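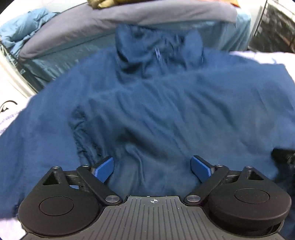
Hand-held demonstration

Filed under: Robotics > Robot learning > Teaching methods
March | Entry by Coralie Cartwright
Print this entry | E-mail this entry

Hand-held demonstration is a way of teaching a robot by doing the job yourself, using a gripper like the one the robot will later wear on its wrist. A camera on the tool records what the fingers are near and how they move. Folding and tidying clothes is a favourite subject, and a wonderfully hard one: a jacket has no fixed shape, and every crumple is a new problem!

It belongs to the wider family of learning from demonstration, along with kinesthetic teaching (pushing a real arm through the motion) and teleoperation, where the operator steers a robot from a distance.

Approach and grasp

Much of the skill lies in the moments before contact. The operator brings the open fingers to either side of the target and lines them up - a long bolster under a flowered blanket asks for quite a different approach from a flat sleeve. Wide-angle lenses are popular because they keep the surroundings in view, at the cost of bending straight lines such as tile grout into curves.
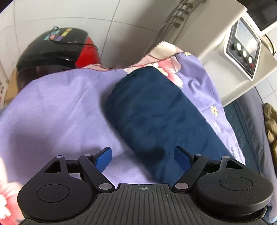 Two-handed work

Cloth often needs two hands, and so two grippers. One can hold a fold while the other draws the fabric across, and the recordings must be matched in time so the robot learns the pair of movements together. The Humeo method, described by Eyvindur Eyvindsson, starts both recordings from a shared signal and treats the 2 tools as a single demonstrator.

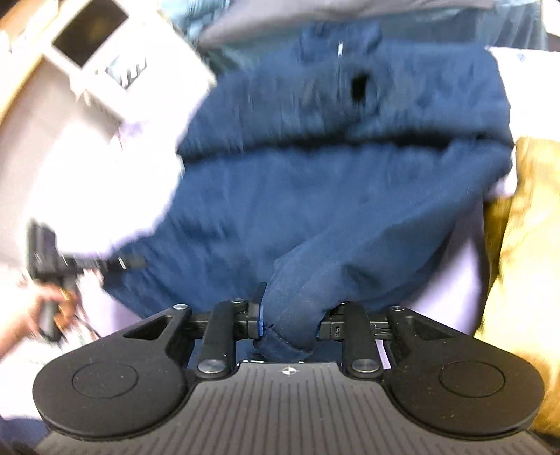
Navy garment held in the gripper's jaws, with a second hand-held device at left.

Quick movements blur the picture, so beginners are usually coached to slow down a little. The Trumska laundry collection holds around 600 demonstrations, and its coloured finger pads are a lovely bit of practical design, easy to pick out against dark cloth. 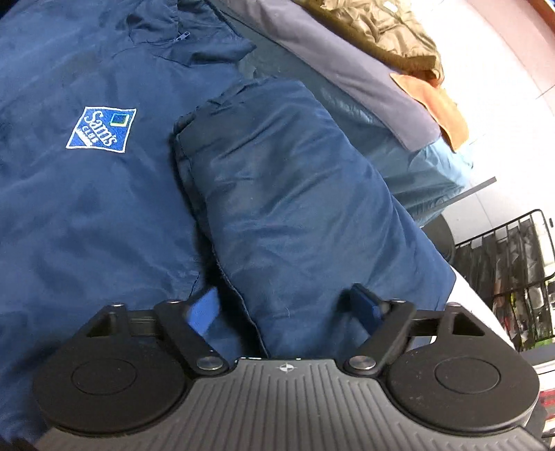

Folded navy fabric between the finger tips, beside a work jacket with a Sam's Club patch.

Comparison with remote control

Teleoperation records commands that a particular robot has already carried out, which makes them simple to replay on the same machine. Hand-held recordings have to be translated to the arm's own reach and joints. In return, the tool goes anywhere a person can carry it, and the operator feels the tug of the fabric directly.

See also: Kinesthetic teaching; Teleoperation; Cloth manipulation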